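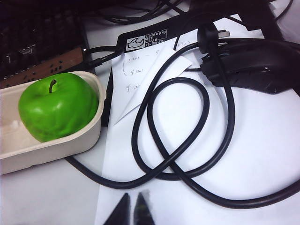 Drirna Service Desk
Ticket 635: Monitor goes dark at desk 219, cables behind keyboard need sorting
Site: Bassey building, second floor
Opened by: Damilola Effiong
Opened: July 20, 2026
Category: Desk and workstation / Power and cables
Priority: Normal
Status: Closed, fixed

Original request

The monitor at desk 219 goes dark during the day and doesn't come back when I move the mouse. Sometimes it returns if I press the power button twice. Sometimes I have to reach behind and push the plug in, and then it comes on. It started after the desks were moved in February but it was rare then. Now it is most mornings.

The second part of the request is the cables. They are all on top of the desk, between the calendar and the keyboard and on to the back, and they catch on things. The power strip is on top of the desk too. I would like it moved if that is allowed. I don't need anything replaced if it works.

I use the white desktop for paper, so I need the space in front of the monitor kept clear of cables. Please don't throw away any of the handwritten sheets. They look like scrap but they are calculus notes I'm still using.

Reply 1, Service Desk

Thanks for the details. Before we send someone up, please check the following and reply on this ticket.

1. Is the monitor light off, steady or blinking when the screen is dark?
2. Does the computer keep running when the screen goes dark?
3. Is anything else plugged into the same power strip, and does it lose power too?
4. Please leave the cables as they are for now so we can see how they run.

Reply 2, Damilola Effiong

1. Off. No light at all.
2. Yes, it keeps running. I could hear a call continue after the screen went.
3. The desk lamp was on the same strip last week and it stayed on. I have taken the lamp home.
4. Not touched.

It went off again this morning while I was moving the calendar over to get at the keyboard. The screen has stayed dark and I have left it that way. 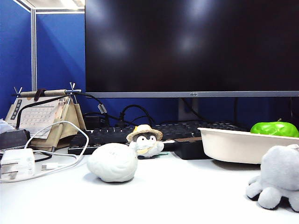 The calendar is the canvas one with the wooden dowel across the top. One of the black cables goes behind it, and when the calendar gets pushed back it leans on that cable. I can't tell which cable it is once it goes under the monitor. There is also a small gray connector just to the right of the calendar which I don't remember from before the move.

Reply 3, Service Desk

If the light is off and the lamp stayed on, the strip itself is probably fine and we should look at the monitor's own power lead. A lead that is loose at the monitor end will do this when something pulls on it. Please don't keep pressing the plug in by hand.

Two questions about the layout. Can the mat and the papers be moved for 15 minutes while we work? And is there anything on the desk that can't be moved?

Reply 4, Damilola Effiong

The mat can move, it's the black Littlepig Club one. The papers can move if they stay in the same order. The apple and its tray can go anywhere. I keep the tray near the power strip only because that is where there was room, and I would be glad to have it somewhere better.

The dark box behind the keyboard should stay on the desk please.
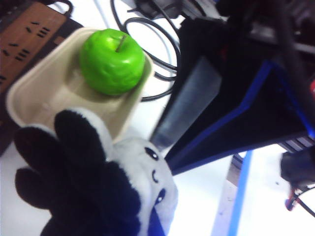

Looking at it again, the cables across the back are long enough to reach the desk edge several times over. I think whoever set the desk up used whatever was in the drawer. A shorter lead would get rid of half the mess.

Reply 5, Service Desk

Agreed on the shorter lead. We have the Plovetti ones in stock and will bring one up with a fabric sleeve, 600 mm long. The strip can be moved to the shelf under the back of the desk. It can't go on the floor in the Bassey building because of the floor cleaning.

Please save your work and shut the computer down before we start.

Work log

Step 1. Computer shut down by user. Papers stacked in order and put on the chair with the mat on top. Calendar moved to the left end of the desk.

Step 2. Traced the monitor lead by hand from the back of the monitor. The plug was not fully seated at the monitor end. The lead ran under the calendar, back under the keyboard and then to the strip, so it was being pulled from two places.

Step 3. Before unplugging anything, checked that the remaining loops on the desk were slack and that none ran under the tray. Moved the tray with the apple to the windowsill afterward.

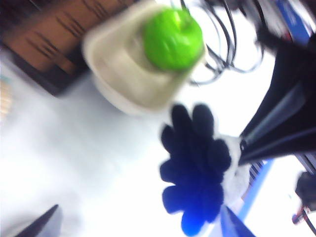 Step 4. Removed the old monitor lead. Fitted the short one and pushed it in until it clicked. Tugged lightly, no movement.

Step 5. Put the power strip on the shelf under the desk and fastened it with the two Grodisen straps already on the shelf. Fed the cables down through the gap at the back.

Step 6. Put the remaining cables in the sleeve. The gray connector joins two lengths of the keyboard cable. Left in place, as the cable doesn't reach without it now that the strip is lower.

Step 7. Powered on. Picture came up. Pushed the calendar back against the partition and moved the keyboard side to side. Picture stayed on.

Reply 6, Damilola Effiong

Screen has been fine since. Papers were in the right order, thank you. The sleeve slides down a bit at the computer end but I can push it back up. OK to close.

Closing note, Service Desk

Cause: monitor power lead not seated, pulled by calendar and keyboard.
Fix: lead replaced, strip moved under desk, cables sleeved.
Old lead returned to stock, tested good. If the sleeve keeps sliding, reply to this ticket and we will bring a clip.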